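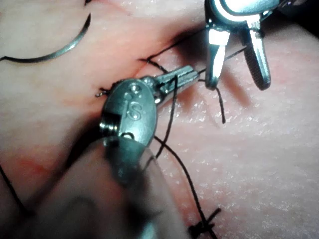

Print this page | E-mail this thread

Open day at Pleltusholm, suturing station: notes and questions

shayne_f
I went to the Thursday session at Pleltusholm, room 709. The slot was 80 minutes and most of it went to suturing on a practice pad. Two instruments, curved needle, dark thread, interrupted stitches with the tails cut short. Slower than a resident by a wide margin, but I was more interested in the regrasp than in the speed. After each pull-through the needle has to be picked up again in an orientation that allows the next bite, and this is where I'd expect an automated system to spend its time.

Did anyone get the split between what was planned by the software and what was driven from the console? The handout from Plutance uses the word "supervised" and leaves it there.

zjires
I asked. Needle pickup and bite placement are planned, with an operator confirming each bite before the instrument moves. Knot tying is a stored sequence with a tension limit. Cutting was done from the console in the morning session. I don't know if that changed later in the day.

kuruc_s
Then I would not call it automated suturing. If a person confirms every bite, it is teleoperation with a good macro library. The open day page said "autonomous" in the heading, and that is a different claim.

shayne_f
The heading was wrong, agreed. I still think bite placement is the harder part, and a confirm button doesn't do that part for you.

kuruc_s
It does remove the bad proposals. Did anyone see how many were rejected?

zjires
No. The console screen faced away from the visitors.

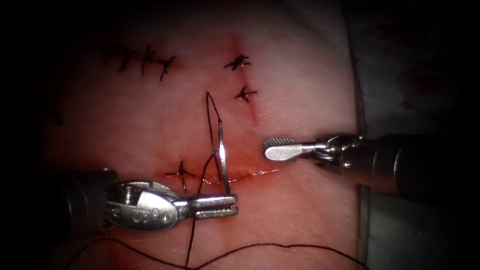

Matěj Kopecký

I ran the station for the second half of the day, so a few corrections.

The operator can reject a proposed bite, and did. We log this but I don't have the log cleared for posting. Silvia's point about the heading is fair and I have passed it on.

On regrasp: the needle is held well back from the tip and brought close to upright before the bite. If the angle is off, the second instrument steadies it and the first takes a new hold. The serrated grasper is there for that and for tissue. Thread management is the weaker area. A long tail lying across the pad can end up under a shaft, and the planner handles this with a fixed clearance height — crude, but it is predictable.

The pad is synthetic. It does not bleed, retract or swell, and nobody at the bench claimed otherwise.

zstefanec
What is the tension limit based on? With a fixed limit on a soft pad you can get an edge that looks closed and would tear in something thinner. We had this on the Görtz bench until we changed the limit per material.

Matěj Kopecký
Per material here too. It is a table lookup, entered by hand before the session. The jaw drives were run for 1,000 open/close cycles before the day and the force readings rechecked after that.

zstefanec
A table is fine for a demonstration. I'd want it measured in use.

kuruc_s
Same. I'd also ask for a curved surface next time. A flat pad gives the camera an easy job.

shayne_f
Disagree on the order. Loose thread first, then curvature. If the planner can't say where the tail is, a curved surface only adds a second unknown.

zjires
They had 200 people through in a day, so I can see why they kept to a flat pad. Is the March session going to have the same setup?

Matěj Kopecký
Same instruments, with the console screen mirrored on the wall. Curved pad if the fixture arrives in time. Bring ear protection if you want to stand near the Puko compressor.

Last updated: Thursday, 4:10 p.m.

Related threads
Needle drivers: jaw wear and slip under side load
Görtz bench, setting tension limits by material
What counts as "supervised"?
Tracking thread in stereo video
Pleltusholm open day: parking and room list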